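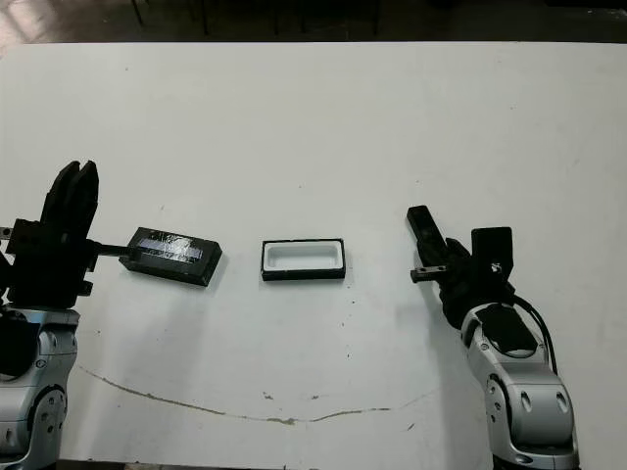 4. Setting up the tabletop and tray

Read this section before you put anything on the table. The supplier's leaflet gives it half a page and assumes your table is clean, level and the right height. Mine has never been all three on the same morning.

These notes cover the white Flistolby top and the small open trays sold to go with it. Other white tops will probably do. I have no strong feelings about the Flistolby apart from the price.

4.1 Before you start

You will need:
a soft cloth
washing-up liquid and warm water
a short spirit level
a pencil
a ruler at least 50 cm long
one tray, empty

The catalogue also lists an Ellex surface wipe as "required". It is not required. Aurelio Serrano cleaned one half of a top with the wipes and the other half with washing-up liquid in February, and none of us could say afterwards which half was which.

4.2 Cleaning the top

1. Clear the table completely, including anything you think you will only have to put back.

2. Wipe from the far edge towards you with a damp cloth. Go over it a second time with clean water.

3. Dry with the other side of the cloth. The leaflet says to let the surface dry in the air for 18 minutes. I can't find out where that figure comes from.

4. Look along the surface from low down, with the light in front of you. Loose grit shows up this way. Brush it off with your hand.

Note: A white top shows every speck. Small dark specks, scuffs and the odd brownish streak are normal on one that gets used, and they do no harm as long as they are flat. Run a fingernail across any mark you are unsure of. If the nail catches, clean the spot again. If it doesn't catch, leave it alone.

CAUTION: Do not use scouring powder, whatever the tin says about being gentle. It dulls the finish in patches, and the patches pick up dirt faster than the stain you were trying to shift.

4.3 Levelling

1. Lay the spirit level along the far edge, then along one side.

2. Adjust the feet a quarter turn at a time. Check both directions again after each turn.

3. Press down on each corner. The table should not rock.

The self-levelling feet (Berisha, sold in sets) are supposed to make steps 1 to 3 unnecessary. Do steps 1 to 3 anyway.

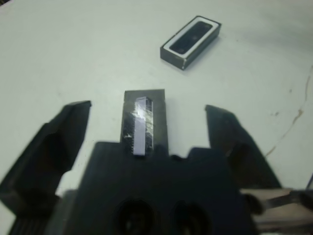
4.4 Placing the tray

5. Wipe the underside of the tray. Grit trapped under it will scratch the top every time the tray is nudged.

6. Set the tray down flat and well in from the edges. Don't slide it into place.

7. Decide on the angle. The leaflet wants the long side parallel to the front of the table. I have worked with it square and I have worked with it slanted, and the slant is fine provided you can reach the opening comfortably. What matters is that it goes back to the same place each time.

8. Mark the position with a light pencil dot at 2 of the corners, diagonally opposite. Don't draw all the way round. Pencil lines smear and you will end up back at 4.2.

9. Leave clear space on every side of the tray. If you keep catching the rim on the way past, you haven't left enough.

Note: Shiny surfaces pick up reflections from overhead lights. If glare makes it hard to see into the tray, turn the tray slightly before you start moving lamps. The Sokine anti-glare mat will also do the job, at a price I can't defend, and it curls at the corners.

4.5 Labels and tape

Clear tape over a label or panel keeps it clean. It also wrinkles, and a wrinkle catches the light and can make whatever is underneath hard to read.

1. Cut the tape longer than the panel and trim it afterwards.

2. Press from the middle outwards.

3. If it wrinkles, peel it off and use a new piece. Rubbing at a wrinkle only gives you a flatter wrinkle.

4.6 Final check

Lift the tray out and put it back using the pencil dots. Do this a few times. If it drifts, redo the dots, a little darker. The leaflet suggests 50 repeats, which I take to have been written by somebody paid by the hour. Stop when you are getting the same result each time.

Check the level again after the first day's use. The feet settle, self-levelling or otherwise.

Section last revised September 24, 2019. Replacement feet and trays are listed in section 9.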